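## 4 Ullero 手持采集套件的实地试用

### 4.1 套件与试用条件

Ullero 是 Foro 公司面向模仿学习数据采集推出的双手手持夹爪套件。操作者左右手各持一只夹爪,直接在真实环境里完成任务,夹爪侧的相机记录画面,配套软件离线恢复末端轨迹和开合宽度。与遥操作方案相比,现场不需要机械臂,搬运和布置的时间较短,但轨迹质量完全取决于视觉定位,操作者的动作习惯也会直接进入数据。第 2 节讨论过的几种同类装置都有这两个问题,本节关注 Ullero 在普通室内环境下的表现。

试用套件为 Foro 提供的标准配置,固件和软件均为交付时的版本,试用期间未升级。标定按手册执行,每次开机后重新做一遍。我们没有改动手指、绑带或相机的安装位置。数据处理在实验室的一台工作站上完成,采集现场只保留一台笔记本电脑,用于查看录制状态和剩余存储空间。

参加试用的操作者共 8 人,都没有使用过该套件,其中一部分人有机械臂遥操作经验。每人先由 Mehrangiz Arabzadeh 讲解握持方式和录制流程,再自由练习,直到能够独立完成一次完整录制。练习数据不计入结果。

### 4.2 任务设置

任务围绕一台放在木桌上的小型冰箱展开,共 3 项:

1. 开门任务:从冰箱门关闭的状态开始,用一只夹爪拉开门,另一只夹爪保持待命。
2. 放置任务:冰箱门已打开,将桌面上的小碟放到箱内的金属丝搁架上。
3. 关门任务:从门打开的状态开始,推门至完全闭合,双手退回到起始区域。

选择冰箱有两个考虑。门的运动受铰链约束,轨迹偏差容易从回放中看出来;白色内壁纹理很少,夹爪伸入箱内后可用的视觉特征会减少,对定位模块是较严格的检验。小碟边缘薄,夹取时手指需要贴近桌面,可以看出柔性手指在低位作业时是否容易卡住。

每项任务录制 30 条演示,操作者轮流进行。录制前把物体放回规定区域,区域内的具体位置和朝向不作限制。现场保留日常照明,也不清理周围的纸箱和家具,目的是让数据接近用户自行采集时的条件。图 3 取自右手夹爪一侧的相机。

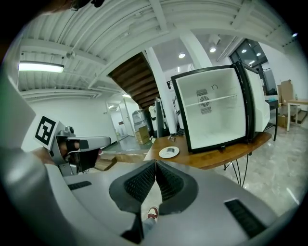 **Harnemville 机器人应用研究所 操作数据组**

**图 3** 右手夹爪视角下的作业区域。近处为右手夹爪的两片黑色菱形网纹手指,左侧为另一只夹爪及其后部的黑白方形标记;桌上的小冰箱门处于打开状态,小碟位于冰箱前方。

从图 3 可以看出这一视角的特点。广角镜头同时覆盖了手指、另一只夹爪、桌面和较大范围的室内背景,天花板和桌面边缘有明显弯曲。背景中的楼梯、立柱和灯具可为定位提供稳定特征,代价是画面下半部分大多被夹爪外壳占据,目标物体在图像中所占的面积偏小。对冰箱这样的物体影响不大,对小碟则较为明显,训练时若直接缩小整幅图像,小碟上的细节会大量丢失。我们在后续处理中先裁剪手指前方的区域,再统一缩放,裁剪窗口对所有演示保持一致。

另一只夹爪上的方形标记用于估计双手的相对位姿。标记进入视野时,两条轨迹可以直接对齐;标记被手或门板遮挡时,软件改用各自的定位结果推算,短时间内尚可接受,遮挡持续较久则会逐渐产生偏差。

### 4.3 数据筛选

录制完成后,Jahangir Chowdhury 按照以下条件逐条检查:

- 视频与开合宽度记录完整,时间戳连续;
- 轨迹无跳变,回放时末端位置与画面内容相符;
- 任务达到规定的终止状态;
- 双手相对位姿在接触物体的阶段可用。

四项全部满足的演示记为合格。三项任务合计有 74 条合格。未通过的演示主要出在两个环节:一是夹爪深入冰箱内部时定位丢失,多见于放置任务;二是标记长时间被门板遮挡,多见于关门任务。开门任务的问题较少,个别演示因操作者提前停止录制而剔除。没有出现视频文件损坏的情况。

定位丢失与操作速度有关。操作者将小碟快速送入箱内时,画面模糊与弱纹理同时出现,软件往往无法在退出前恢复。放慢伸入动作、在门口略作停顿之后再继续,轨迹通常能够保持连续。Foro 的手册只建议“平稳移动”,没有说明弱纹理环境下应如何操作。我们认为手册应当补充这一点,软件也应在现场给出定位质量提示。目前的录制界面只显示相机是否在线,操作者要等到离线处理结束才知道一条演示能否使用,返工时往往已经撤掉了现场布置。

### 4.4 使用感受

对握持部分的评价总体较好。绑带绕过手指,松手时夹爪不会立即滑落,连续录制时负担较轻。手较小的操作者反映绑带收紧后仍有余量,手腕翻转时外壳会轻微晃动。这种晃动不影响开合宽度的读数,但会让操作者在接近物体时多作一次修正,回放轨迹上能看到相应的小幅抖动。

柔性手指在夹取小碟时表现稳定。手指接触桌面后会变形,操作者可以借桌面找到合适的高度,再合拢抓住碟沿。需要注意的是,这种变形没有被传感器记录,软件仍按刚性模型计算指尖位置,因此接触桌面时的指尖高度存在误差。若将数据用于刚性手指的机械臂,应在策略部署前校正这一高度,或者在机械臂上安装相同的手指。Foro 单独出售与 Ullero 配套的手指,安装接口在手册附录中有图纸。

有遥操作经验的操作者上手并不更快。他们习惯盯着屏幕判断末端姿态,使用手持夹爪时需要改为直接观察物体,起初常把头和身体探到夹爪前方,挡住背景特征。Arabzadeh 在讲解中加入站位示范后,这一情况有所减少。站位示范后来写入了本组的采集规程。

### 4.5 与 Luik 的对照

作为参照,我们用实验室原有的 Luik 手持夹爪录制了放置任务。Luik 为单手装置,没有双手相对位姿的问题,所以仅比较放置任务中主操作手的轨迹。两套装置在箱外阶段差别不大,进入箱内后都出现过定位丢失。Luik 的视角较窄,小碟在画面中更清楚,可是背景进入视野的部分更少,丢失后恢复得也更慢。Ullero 的广角视野在恢复定位方面有优势,代价已在 4.2 节说明。

两者的维护方式也有区别。Luik 的手指用螺钉固定,更换时需要重新标定;Ullero 的手指为卡扣结构,按手册说法更换后无需标定。试用期间我们更换过一次手指,更换前后的开合宽度读数一致,没有对指尖位置作进一步测量。

### 4.6 适用范围

本次试用限于一个地点、一台冰箱和短时任务,没有涉及液体、重物以及需要双手同时受力的操作。结果也不能说明套件长期使用后的磨损情况。就室内的抓取、放置和开关门任务而言,Ullero 的标准配置可以满足小规模数据采集的需要,前提是控制伸入弱纹理空间的速度,并在撤场之前完成至少一轮离线检查。计划在柜体、抽屉内部大量采集的用户,应考虑在内壁临时粘贴纹理,或等待软件加入现场定位提示后再作安排。

第 5 节使用筛选后的合格数据训练放置策略,裁剪窗口与本节相同。开门和关门任务的数据只用于预训练,不单独报告结果。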